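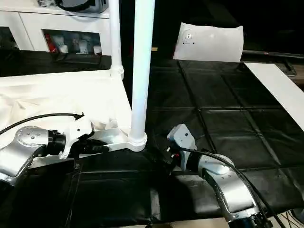 Call for participants: teach our two-arm robots some honest housework

Flusik, a small lab in Salazar, is looking for people to work with us on the Handon project. We want to learn which chores in the home and the shop a machine can do today, and which ones it still cannot.

Our own opinion is modest. Lifting a light chair is possible on a good day. Folding a sheet is slow, and a person does it better. Until March we tested only small goods for shop shelves. Now we go on to larger things, and for this we need more hands and more patience.

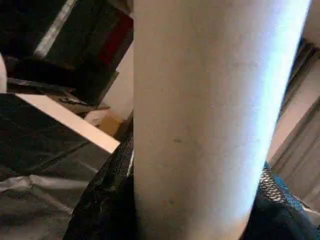

Reading time: 4 minutes

What you will do

You will guide the two arms through a chore, then repeat it with small changes. After each try you write a short note: what was picked up, what was dropped, where the arms came too near to each other. The notes are as important to us as the tries. Last season we collected 917 of them, and in 61 the writer told us that our instruction was not clear. We were glad to receive these.

Soft things are the most difficult. Cloth and plastic sheet change their shape when you touch them, and from very near the gripper camera sees only a part of the object. A chair has another problem – it is big, and both arms must agree where it goes.

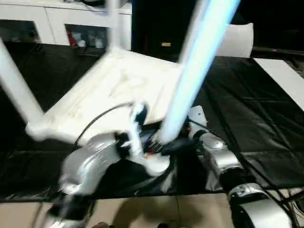
Who can apply

You do not need to study engineering. We welcome people who have cleaned rooms, packed orders or filled shelves for a living, because they know how the work should be done. You should be able to stand for one hour and write simple English. You must be 18 or older.

Conditions

There are four places. Each participant comes for 4 half days, and the time is paid by our partner Dritetti. Tea and lunch are included. Travel inside Salazar is paid back if you keep the ticket.

How to apply

Send us one page about yourself and about one chore you would gladly give to a machine – or one you would never give. Please use the form on the Handon page before July 1, 2020. We answer every letter, also when the answer is no.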